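Jarnuva gripper set

The Jarnuva set is a pair of hand-held grippers used to record household tasks such as the folding and stacking of clothes. It was developed at the Clurholm workshop and is looked after under a maintenance schedule drawn up at Davton in March. Each gripper has a black body and two yellow fingers, and is worked by one hand.

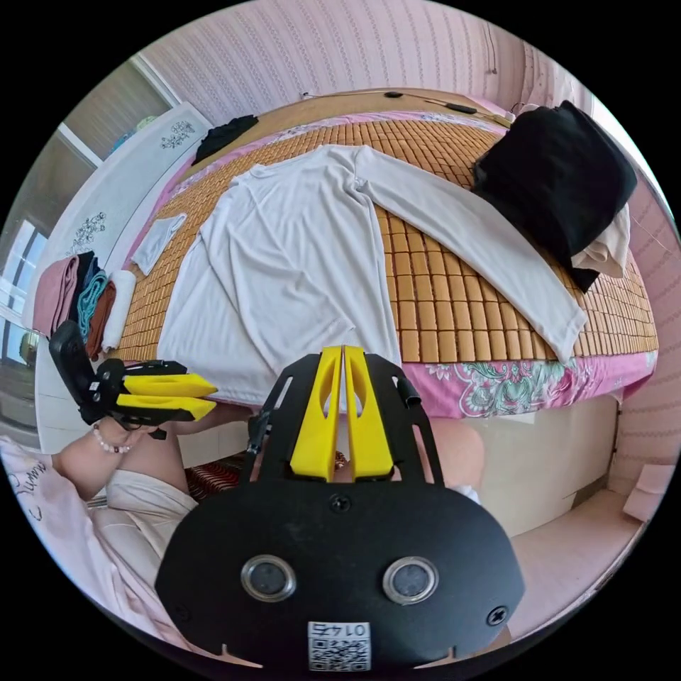 Kenza Nasr has argued that the schedule is too cautious, and that fingers used only on cloth could safely go twice as long between changes. The Davton schedule has kept the shorter interval.

Setting up

The fingers are fitted first and closed by hand to check that their tips meet. The lenses are then wiped with a dry cloth, and a short trial recording is made before work begins.

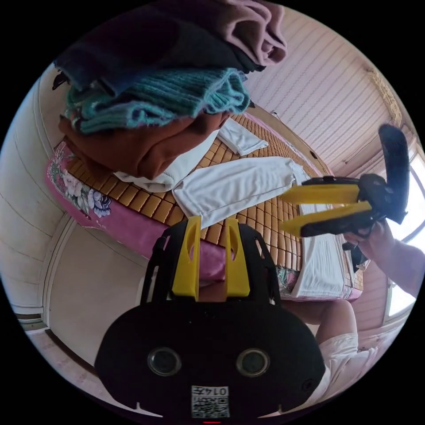

Calibration is repeated after every 100 recordings, or sooner if a gripper has been dropped. The operator opens and closes each pair of fingers slowly, and the readings are compared with those stored at the last check. Labels are read at the same time, so that results are entered against the right unit; the label carrying the digits 0147 sits below and between the two lenses. A label that no longer scans is replaced.

Care and repair

Fingers are changed after 600 recordings. Lint is the usual cause of stiff movement — it gathers where the fingers join the body
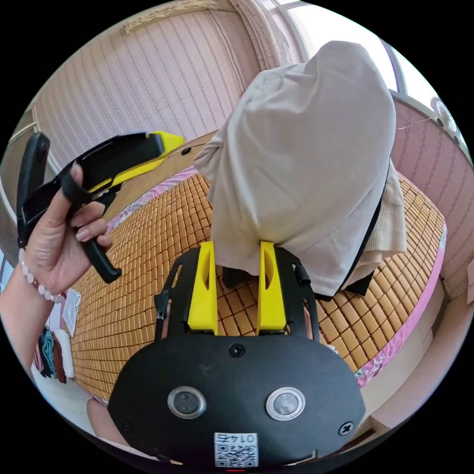 and is removed with a soft brush. Oil is not used, as it marks fabric. Loose screws are tightened by hand, and a unit that still fails its check is sent to El Khatib for repair. The log held at Davton listed 2,746 recordings on 31 December 2022.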